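Tralville students teach a simulated robot to tidy a bedroom

By Lies De Bruijn

The robotics club at Tralville Technical College has entered the last month of its longest project so far. Since September, the members have been preparing a two-armed robot for the Vorkine Challenge, a student competition in which all the work is done inside a computer simulation. The teams receive the same virtual robot and the same set of virtual rooms, and they have to make the robot put small things in their right places.

The club has 59 members this year. Most of them study mechanical or electrical engineering, but there are also two students of nursing and one future music teacher. They meet in the old drawing room on the second floor, where the heating is weak and the computers are, for this reason, quite popular places to sit.

Yurani Bedoya, a third-year student, leads the team that works on the task called "bedroom." She told me that the task looked simple when the organizers published it. The robot stands near a piece of furniture, picks up an object from the top, and places it where the instruction says. The instruction is a short sentence in everyday English, and it changes from one attempt to another.

"In the first week we thought we would finish before the holidays," she said. "Then we tried the soft things."

By soft things she means objects without a fixed shape, such as cloths, cords and chains. A cup has the same form every time the robot meets it. A chain falls in a different way each time, and the program must decide again which part of it to take. If the gripper closes beside the chain, the attempt is lost. If it takes the chain at the very end, the rest can pull on other objects when the arm goes up.

Because the robot is simulated, a mistake costs only time. The team has now run 3,249 attempts with the bedroom task. Each one is saved, and the students watch many of them again in the evening, sometimes at half speed, and write remarks in a shared table. The remarks from October are rather short. Several of them say only "again the drawer," from the period when the wrist of the robot touched the front of the furniture on its way up.
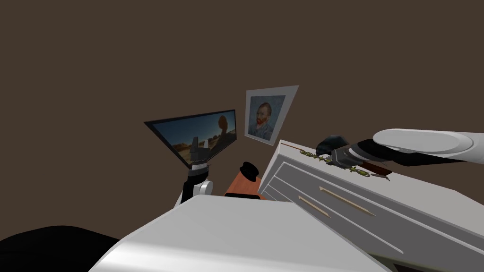 The bedroom task in simulation, with the gripper over the dresser, near the green and gold chain.

The program which controls the arms has the name Heno. It was started two years ago by a former member, Arnar Norðdahl, as his graduation work, and the club continues to use it with his permission. Arnar now has a job in another city, but he joins the meetings by video when he can. According to him, very little of his original code is left, and he is glad about that.

This year the students added a new part, called Ravn, which chooses the point where the gripper should close. Ravn looks at the view from the robot's own camera and gives a mark to each possible point. The arm then goes to the point with the best mark. In the beginning Ravn preferred bright objects, also when the instruction asked for another one. Donnie Yule, a second-year student who wrote a large part of it, spent the winter break correcting this.

"My family was playing cards in the next room and I was looking at chains," he said. He added that his sister came in several times to ask if it was finished.

The rooms in the simulation are also different in every attempt. The color of the wall may change, the furniture may stand in another position, and there can be pictures or a screen on the wall which have no meaning for the task. The robot should not pay attention to them. Donnie explained that an early version of the program became confused by pictures with many colors, and for a few days the arm moved toward the wall and stopped there.

The club is supervised by Stuart Hebden, who teaches control engineering at the college. He comes to the room at four in the afternoon and normally stays until the students stop asking him questions. He does not write code for the competition, as the rules forbid it, but he may give advice about methods. His main advice this year was to make the movements slower. The rules allow 300 seconds for one attempt, and in his opinion the team was using too little of this time.

"They wanted to be quick, and I understand it," Mr. Hebden said. "But there are no points for being quick. There are points for the object being in the right place."

The slower version was tested for the first time after the break. Yurani says that the arm now waits a moment over the object before it goes down, so that Ravn can compare the view once more. The members had a long discussion about the length of this pause. Some found it too careful, and it was finally made shorter by half. The question of which arm should do the work is still open. At present the program selects the arm that is closer, and the other one stays where it is. Donnie would like to use both arms for long objects, but the others are afraid that there is not enough time to test it well.

Each team in the competition may send 3 versions of its program, and the best result is kept. The club has sent one version already. It received a place in the middle of the list, a little better than last year, when the bedroom task was not finished in time. The second version will go to the organizers after the exam week, and it will include the slower movements and the new pause.

There is no travel for the final, which takes place online. The college has agreed to open the large lecture hall for the evening, and the attempts of all teams will be shown on the projector. Students from other departments and families are welcome, and no registration is needed. The doors open at 6:30 p.m.

The club also accepts new members during the whole year. Experience in programming is helpful but not required, and those who are interested can come to the drawing room at four o'clock and ask for Yurani.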